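Haltgate Residents' Association
Minutes of the May meeting

Held on Tuesday at 7 pm in the ground floor room, Hopkin House
Chair: Mererid Rosser
Minutes: Lenuța Nedelcu

1. Minutes of the last meeting
The minutes were read and accepted with one correction. In item 4, the street with the broken drain is Trillen Road and not Trillen Lane.

2. Bicycle parking
Mererid informed the meeting that the city has answered our letter. They can install two racks near the bus stop, but they ask us to choose the side of the street. Most of the people present preferred the side of the bakery, where the sidewalk is wider. One resident was against, as the delivery vans stop there in the morning. It was agreed to propose the bakery side and to ask the city if the vans can use the corner.
Action: Mererid to write to the city before the next meeting.

3. Noise from the courtyard
Three households complained again about the glass container, which is emptied at 5:30 in the morning. Lenuța has called the company Ballel two times. The second time they promised to change the hour, but they did not say when. The meeting asked that this promise be given in writing.
Action: Lenuța.

4. Room and furniture
The big white table stays in the room for the summer. Groups who move it must put it back along the wall after use. The key is to be returned the same evening.

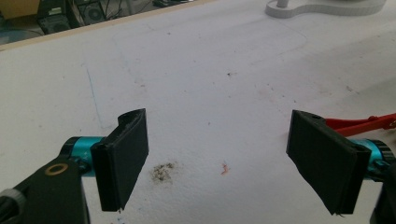 White tabletop, with black gripper in front.

There was a question if the room can be rented for birthday parties. The present rules permit it until 10 pm for residents only. No change was made.

5. Money
The account has $431. The spring plant sale brought over $50, and the payment for printing the newsletter is still to be made. It was proposed to print the newsletter on both sides to save paper. Accepted, with one abstention.

6. Trees on Trillen Road
Two young trees did not survive the winter. The city replaces trees only in fall, so we will ask now to be on the list. Residents near number 3 offered to water the other trees during the dry weeks, if somebody can lend a long hose.

7. Other matters
The light above the side entrance is still not working. It was already reported in the last minutes and will be reported again.
A resident found a child's blue scarf on the stairs. It hangs now on the hook by the mailboxes.

The meeting closed at 8:40 pm. The next meeting is after the summer break, and the day will be put on the notice board.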